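News from the Kolholm office, Friday, January 13, 2023

Small things on the desks

After the new year we started again with the tidying of the desks on the second floor. Many of you wrote to me that the big cupboard is now in good order, and I thank you for this, but the small things are still a problem. When we emptied the drawers before the holidays we found 66 pads of sticky notes, most of them opened and used for only a few pages. At the same time we had ordered new ones from Ammann. It is a pity for the money and also for the paper.

So from this month each desk which wants one can have a clear plastic tray. We have 70 of them in the store room beside the lift, next to the boxes for Brirkeck. Please take one and write your desk number on the list which hangs inside the door. What you keep in the tray is your own decision. My advice is only to put in it what you use in a normal week, and to bring the rest back to the store room. 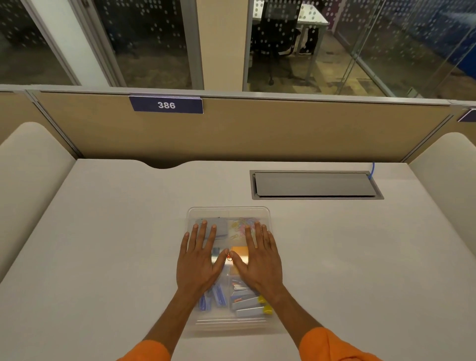 Matúš Michalík wrote to me that he would like the trays to have small walls inside, as in the old wooden drawers, for his paper clips go everywhere by Wednesday. I have asked for the price. The inserts exist, but they cost nearly the same as the tray itself, and for the moment we will stay without them. A lid from a jam jar does the work quite well for push pins, I have tried it at home.

A sticky note pad, some paper clips, a few bigger clips and staples are enough for most of us. Please look at the staples before you take them. The small staplers and the big one by the printer do not use the same size, and in the autumn somebody from the Lodo team had to open the big one with a screwdriver. The packs for the big stapler now have their own shelf, the lowest one, and they should stay there.

We will also collect the pens which do not write. The box for them stands under the notice board until the end of March.

One more request – when you change your desk, take the tray with you, or empty it and bring it back clean. Last year I found three drawers full of other people's things, and also one key. The key is still with me, it has a green ribbon. If it is yours, please come for it before lunch.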